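Julier Teach Pendant and Leader Arm: Set-up Guide
Section 6. Teaching a task inside an open computer case

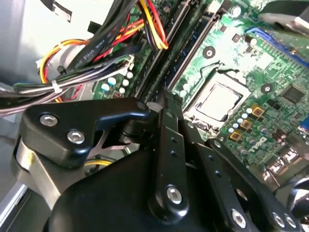
Work inside a case leaves little room for the fingers, so go through Section 5 (free-space practice) before you start. You will need the leader arm, the foot pedal and the Jekance recording software.

6.1 Before you begin

1. Shut down the computer, unplug it from the mains and fix the case to the bench with the clamps supplied.
2. Move cable bundles away from the part you want to reach. Tie them back if they spring forward.
3. On the pendant, set Speed Limit to 35 per cent and Grip Force to 2.
4. Check the wrist camera view. The fingertips and the target must both be visible.

CAUTION: Do not rest the fingers on the processor, the memory slots or any upright capacitor. The arm will hold its position and keep pressing.

6.2 Recording a demonstration

1. Hold the leader arm in the same pose as the robot. The pendant light turns green when the two match.
2. Press the pedal once to link the arms.
3. Bring the gripper down into the case slowly, with the fingers closed.
4. Stop above the target and open the fingers only as far as you need.
5. Carry out the task in one steady movement. If you make a mistake, press Discard and start again from step 1.
6. Lift the gripper clear of the case walls, then press the pedal to end the recording.

Note: Pauses longer than 2 seconds are trimmed when the file is saved. To keep a pause, hold the pedal down while you wait.

Record at least 24 good demonstrations for each task. Shift the case a little between recordings and clamp it again each time.

6.3 If the arm stops

Error J4 means that the fingers have met more resistance than the Grip Force setting allows. Unlink the arms, switch to Hand Guide and ease the gripper out by the wrist. Do not pull on the fingers or the linkage.

Inspect the finger bolts after every 2,000 cycles. Tightening values are in Section 9.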